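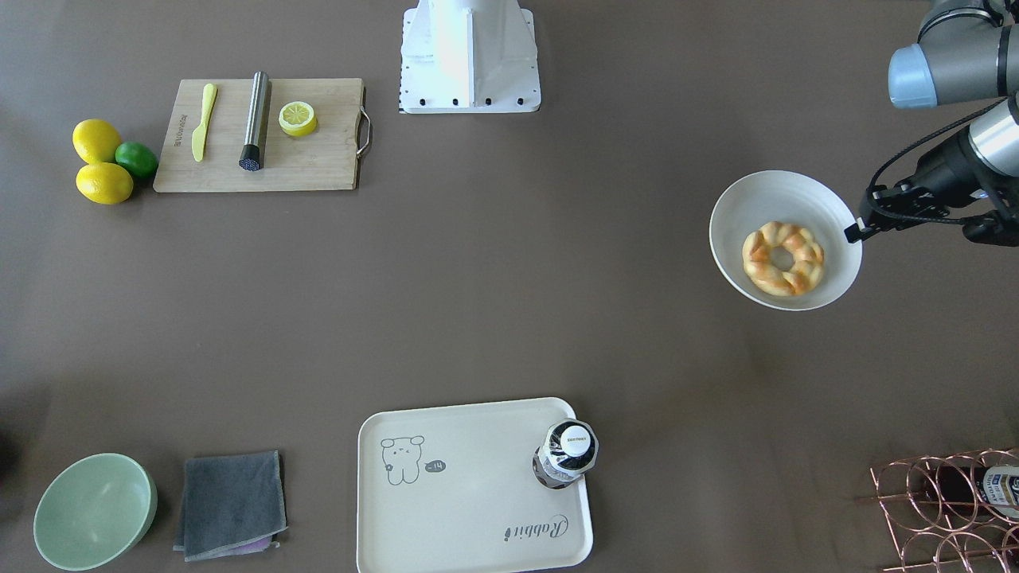 Braided ring, white bowl, cutting board behind to the left. October.

Sweet dough notebook, continued from the page with the coffee stain

Started at 6:40 in the morning, kitchen cold, me colder. I had meant to pick up where we left off with the cardamom version, but I lay awake half the night thinking about the honey, so the cardamom can wait and I hope Lucero will forgive me (she has been asking for it very nicely for weeks).

What I wanted to look at today is how long the sponge should go before it meets the rest of the flour. Our written recipe says "until ready," which I wrote myself, and I would like a word with the person I was that day. Ready for whom? Deisy takes hers early, when it's domed and tight. I like mine when the middle has just begun to sag and it smells a little like apples. We have both been making good bread this way and we have both been privately sure the other one is wrong.

So, two batches, same flour, same everything.

Batch A: 2,000 g flour, sponge taken domed.
Batch B: 2,000 g flour, sponge taken after the sag.
Honey in each: 91 g, the dark one from Ospina. I weighed it into the milk this time and warmed them together, and I am never going back to scraping it off a spoon.

The flour is the Jiltico, new sack. Roxana thinks the new sack drinks more than the last one did, and having had my hands in both doughs I believe her. I held back a splash of milk from A and ended up putting it all in, plus a little more that I didn't measure, which was silly of me. I did the same little more for B so at least I was silly evenly. If anyone repeats this, please write down the extra milk!

Mixing. A came together fast and climbed the hook. B stayed slack for a good while and I nearly gave it a handful of flour, and then I remembered Eliécer standing at that same mixer telling me to go and wash something and leave the dough alone. I washed the sheet pans. When I came back it had pulled itself off the sides and was as smooth as you please. Butter went in cold and in small pieces for both. B took the butter more easily, no greasy streaks at the bottom. A had streaks and needed a rest of 5 minutes with the lid on before it would finish.

First rise on the shelf by the window. I know we agreed to use the warm cupboard, but the cupboard is full of Fidelina's drying orange peel and it smells so wonderful in there that I didn't have the heart to move it. A was slower to get going than I expected. B got away from me a bit — I was on the phone with the Clendska people about the late yeast order, and they are lovely people who will not be hurried, and by the time we had all said goodbye to each other the dough had its chin over the rim of the tub.

Shaping. This is where the difference really showed, and I wish I'd had Deisy beside me so we could have argued about it while it was in front of us. The strands from A rolled out beautifully even and then sprang back. I'd roll one, turn to flour the bench, turn back and it would be short again. I had to go around them all twice. The strands from B stayed where I put them but they were tender, and two tore when I got impatient at the join. For the join I'm now tucking both ends underneath and pinching from below, the way Roxana does. My old way, pressing them together from the side, leaves a lump that browns before anything else and you always know where the ring begins.

A note on the hole, for whoever is shaping next. Make it bigger than looks sensible. It closes up in the second rise and closes up again in the oven, and more than one of our rings has come out as a bun with a belly button. Fidelina puts an oiled cup in the middle, which works very well and also means one more thing to wash. I just open it with my fingers again right before the egg wash.
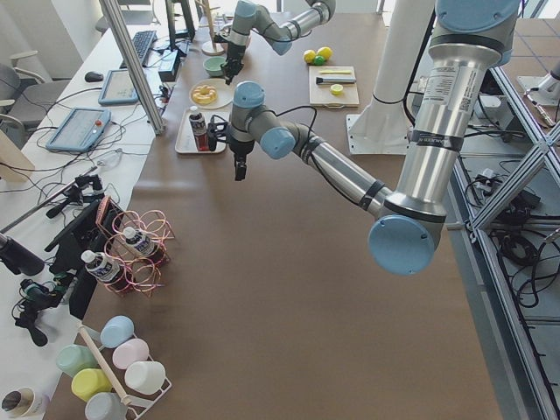 Glaze next, and I'm going to be stern about it, with myself first. We have been brushing egg on once and hoping. Today I brushed each ring twice, with a wait between, and the second coat makes all the difference down in the creases of the braid, where a single coat always leaves pale seams. Syrup goes on the moment they leave the oven and not later. And while I'm being stern, let's talk about labels, please, everyone. I spent far too long this morning sniffing plain squeeze bottles to find out which was the syrup and which was the rinse water. I want ours to be as easy to pick out as that bottle on the white tray, with its black cap and its red-and-black label, which you could find from across a room. Colored tape would do. I have plenty in my drawer and I'll start on it tomorrow if I get a quiet moment.

Bake. Middle rack, our usual temperature, turned once. A colored quickly on top and I had to tent it. B went slower and deeper and more even. I tapped the bottoms out of habit, though with this much butter in them I have never been sure what I'm listening for.

Tasting, once I could be persuaded to wait. A is lighter, a bit cottony, very pretty slice. You taste milk first and honey a long way after. B has a closer crumb and a chew to it, and the honey is right there, with a faint sourness behind that I like very much and that Lucero, when she came in from Jetivgate with the eggs, described as "old raisin." She then had a second piece, so I'm not going to take it to heart. Eliécer preferred A and wants it for toast. Deisy hasn't tried either yet. I've wrapped a half of each for her and written only the letters on the paper, and anyone who tells her which is which will be peeling oranges with Fidelina.

For next time:

Meet in the middle — take the sponge when the dome has gone flat but before it sags, and see if we can keep B's flavor with strands that don't tear.

Write down the extra milk.

Try the second egg coat on the plain rolls too.

Cut both rings again tomorrow morning and the morning after. My suspicion is that B keeps better, but I suspected that before I started and so I'd like someone else to do the squeezing and chewing.

Cardamom for Lucero. Grind it fresh, the jar by the scale has no smell left in it at all.

Yeast is coming in the afternoon, according to Clendska. We have enough for one more small batch if it doesn't. Somebody please move the orange peel when it's dry, I did look at it again before I left and it was still bendy in the middle.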